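Stamness Neighbors Help Board
Garage & Yard Sales

How do you price the little stuff at a yard sale?

twoleftmittens
Posted April 12, 2023

Hi all! I'm doing my first ever yard sale in May, out on Balleck Road, and I'm already losing sleep over price stickers. The furniture I can handle. I looked up what people ask for a dresser and knocked some off. It's the small junk that's killing me - phone cases, mugs, key rings, hair clips, cables, a whole drawer of kids' erasers. I sat down last night with a roll of stickers and did 60 items before I gave up, and half of those I want to redo.

Do I really have to sticker every single thing? Or can I just throw it all in bins? My sister says bins look cheap and people won't dig. Also, do folks still expect to haggle over something that costs a dollar? I'm terrible at haggling, I'll end up handing it over for free and saying sorry.

If it matters, I'll have two folding tables and a tarp, and we're the house right before the turn for Major Park, so there should be plenty of foot traffic.

grumpybasement

Bins. Everything a dollar. Done by noon.

larkspur_and_lint

Okay, I love this subject, so get a coffee!

I've done a sale most every spring since we moved here, and last year we took in 190 dollars just on things smaller than my hand. So your sister is half right. People won't dig in a deep bin, but they'll go through a shallow one all day long. I use the lids from storage totes (flipped over, they make a great tray) and put one sign on each: 50 cents, a dollar, two dollars. No stickers at all except on the handful of things I'd be sad to sell cheap. You can move something from the two-dollar lid to the one-dollar lid after lunch and nobody has to peel anything.

Phone cases are a funny one. The plain black ones never move, I think I still have 14 of them in the hall closet. Loud colors and goofy cartoons go first, usually to kids with their own money. Write the phone model on a bit of masking tape and stick it inside, or you will be answering "does this fit mine?" until you lose your voice. Stand the fun ones up facing the road if you can - people slow down for color.

On haggling: you're allowed to say "that one's firm, but I'll do three for two dollars." Practice it in the mirror, I mean it. It gives them a win and you get rid of more stuff. And get your change the day before. I bring lots of ones and a roll of quarters, and I keep it all in a fanny pack, never in a box on the table.

Cables I'd bag up together and mark free. Mugs do fine if you put them handle out. I had a set of Nesik mugs that sat there two years running until I turned them around, and then they went in the first hour. Go figure. The erasers, I'd do a scoop for a quarter and let the kids pick the scoop.

Oh, and if you've got a pale tabletop or a light board to set the small things on, use that and skip the flowered sheet. Tiny stuff vanishes on a pattern.
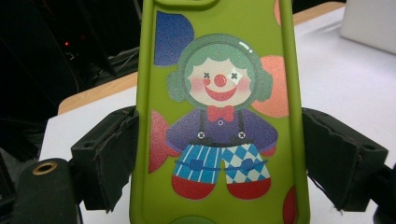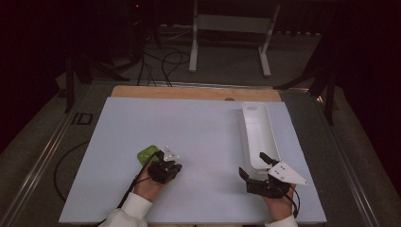
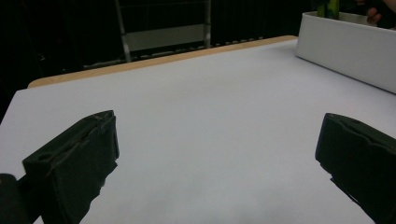
First picture: lime-green silicone case with a clown on the back.

twoleftmittens

The lid idea!! I have 13 totes in the garage, so I'm set. Peeling stickers off tonight, thank you.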